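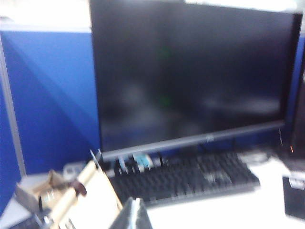 Elteo Desk Kit — wrist camera and logging bundle

I started putting this kit together because I was tired of tidy data. My first few hundred recordings were all done on a bare bench with nice even light, and the policy I trained on them was lovely right up until I moved it to a normal desk. Keyboards, cables, a monitor in the way, a bit of glare off a white top and it had no clue where to go. So the Desk Kit is built for recording in ordinary offices, where people have their stuff out and nobody's going to clear it away for you.

What you get

A small camera with its bracket, which sits at the wrist and keeps the gripper in the corner of the view
A 30 cm lead and a longer one for running back along the arm
The logging box (we call it the Jukoma, after the shelf it lived on for a year)
A foot pedal for starting and stopping an episode
A printed card of starter tasks for desk work

The pedal is my favourite part. You've got both hands busy when you're driving the arm, and reaching over to hit a space bar always left a silly pause at the end of every episode. One tap starts, one tap ends, and a long press bins the last one. Bok-nam Sung talked me into the long press and I use it constantly!

How I record with it

I like batches of 50 episodes per task, then I shift things about and go again. Nudge the keyboard to a new angle, open the blinds, swap the starting position of the arm. Please don't throw out every clip with blur in it. The arm moves, the camera moves with it, and your model is going to see plenty of smeared keyboards once it's running on its own. What I do throw out is anything where I got lost and wandered — the pedal makes that painless.

Dark screens deserve a mention too. A monitor that's switched off is a big black mirror, and it picks up faint reflections that change as the wrist turns. I leave a good share of those in every set, with some episodes where the screen is on.

Setup

Bolt the bracket on, plug in the short lead, power up the box and wait for the green light. It took Noemi Pagano 10 minutes on her first try, and she'd never touched one before. Exposure is on auto out of the box. If your desktop is white and sits near a window, lock it a bit darker in the settings page, or the bright side of the desk will wash out on you.

Does it fit my arm?

The bracket fits the Han and both sizes of the Fanano. For anything else, send me the bolt pattern and I'll tell you if the blank adaptor plate will do the job. It's aluminium and easy to drill.

Warranty and orders

Every kit is covered for 365 days, leads and pedal included. Orders go out on Thursday, so get yours in the day before if you're in a hurry. Spare brackets are sold separately and come in grey only for now.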